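Toswood Community Bakehouse
Progress report to the Dretham Fund, second period, through December

Hi Ľubica,

You asked me to keep it short this time and I'm going to try, though you know how I get once I start on flour. The money side is in the spreadsheet Igor sent over, so I'll stick to what we've been up to and what's gone sideways.

The oven first. When I wrote last, it was still sitting in Grevia with the wrong door on it. It's in! It went through the side entrance with less than an inch to spare, and Peter Zelenák wired it up the same week. We had two trips of the main breaker before he moved the proofer onto its own line, and since then we've had none. He charged us for the cable and let the hours go, which is why the electrical line in the budget is under. I'd like to keep what's left of it for a second extractor fan, if you're okay with that. The back room gets very warm by 10 a.m. and people start propping the fire door, and I can't have that.

Classes next. We ran 16 sessions against the 14 we promised, and 117 people signed up across all of them. Not everyone came to everything (the early evening ones lose people to soccer practice), but the parent-and-child mornings filled up every time and we had to start a waiting list. Alžběta Ondrejka teaches those, and she's terrific with the five-year-olds. She lets them get the dough wrong. I hover and fix things, and she has told me to stop.

The one class that didn't work was the rye course. I'd planned four weeks with a starter to take home, and by week three half the group had let theirs die over a long weekend and were too embarrassed to come back. I called a few of them and they were sweet about it, but still. We're redoing it as a single long Saturday-style workshop in the new year, with the starter kept on our shelf for anyone who wants to collect some later.

On to the bread table, the part your board asked the most about. We agreed on a pay-what-you-can table at the front, open from 3 p.m. until it's gone. We've been putting out rolls mostly, with a few of the small seeded loaves when Ctibor has time to shape them. Rolls are easier for people to take one or two of without feeling watched, and they freeze well. We tried paper bags to begin with and they looked like lost property, so I switched to baskets and a plain white surface and it's a lot more inviting.
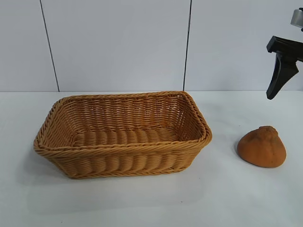
Bread basket and one of the small rolls.

Takings from the table cover the flour for it in a good week and come up short in a bad one. I told you in the spring I thought it would break even by now and I was wrong about that. I think we'll get closer once the sign on the street side goes up, because right now you have to know we're there. The sign has been stuck with the town planning desk since October. They wanted a drawing to scale, then a different drawing to scale, and I've now sent the third.

Flour itself has been a headache. Our usual mill at Čierny raised its minimum order, and we don't have dry storage for that much at once. Ctibor Šťastný worked out a split with the school kitchen down the road, so they take 39 sacks of each delivery and we take the rest, and we pay our share when it arrives. It's a handshake deal for now. I'd feel better with something on paper before spring, and I've asked the school for a one-page letter.

Staffing is steady. Igor has gone from two days to three, as planned, and has taken over ordering, so I'm no longer up at midnight looking for yeast prices. We did lose our early baker in the fall to a job closer to her home. Ctibor and I have been trading the 4 a.m. starts between us, and that's fine for winter but I don't want to be doing it in June. The ad for a replacement is written and I'd love for you to look it over before I post it, especially the part about pay.

What's coming up: the rye workshop, the sign (please, please), the fan if you say yes, and a second parent-and-child morning to get through that waiting list. I also want to try a soup day alongside the bread table, just once, to see how the kitchen copes. No extra money needed for that one, the vegetables are promised already.

What I need from you is a yes or no on moving the leftover electrical money, and a date for your visit. Come in the afternoon if you can, when the table's out and the place smells right. The hallway still needs painting, so ignore the hallway.

Thanks as always, and say hi to everyone at the office.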